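Home Explore Notifications Messages Lists Profile More

Aranka Kocsis
14 March 2025

Night one of ten with carry-on only. I own four shirts and a great deal of confidence. A thread on doing laundry in hotel sinks, for people who also refuse to pay the hotel.

The laundry price list at the Lellau is a laminated card. Socks are billed per sock. I read it twice and put it back in the drawer, face down.

First problem is the plug. Hotel sinks either don't have one or have the pop-up kind that lets go slowly while you're looking for the soap. I carry a flat rubber disc. It cost very little and I have left it behind in two countries.

Soap: the little bottles are fine. Shampoo is better than body wash, which never stops foaming. I once used conditioner by mistake and had the softest filthy T-shirt in Europe.

Warm water, less soap than you think, swish, leave it alone for ten minutes. I spend the ten minutes reading the fire evacuation map. I know the Lellau's east stairwell very well now.

Do the dark things on their own. Yes, even the ones you've washed fifty times. I have a formerly white undershirt that would like a word.

Rinse until you're bored, then once more. Don't wring anything with elastic in it. Squeeze, fold, squeeze.

Then the towel trick: lay the wet thing flat on a dry bath towel, roll it up tight, kneel on the roll. You'll look ridiculous, but it takes out more water than your hands will.

My sister swears by the Skusutix travel line, the twisted kind you don't need pegs for. Mine came unhooked at 3 a.m. and I woke up convinced someone was in the shower. It was a cardigan.

Anyway, teal over the round sink, beige marble all around, amenity tray parked next to the faucet. The toilet is close enough to join in, so keep a firm grip.
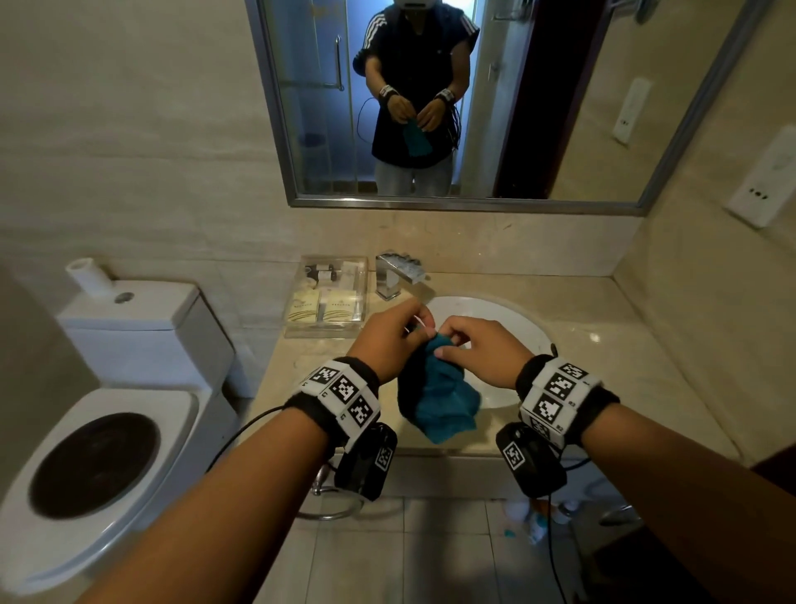 Csaba Lengyel replied that all this is very noble but a hair dryer does a pair of socks in five minutes, and had I considered simply packing more socks.

I have considered it, Csaba. My bag was 800 grams over at check-in as it was, and I wore two sweaters onto the plane.

Also please don't put the hair dryer inside the sock. I did this in July. It smelled like a toaster.

Drying spots, ranked: shower rail, back of a chair by an open window, hangers on the curtain rod. Lampshade is last and I'm only listing it as a confession.

Tomorrow: jeans. (Don't.)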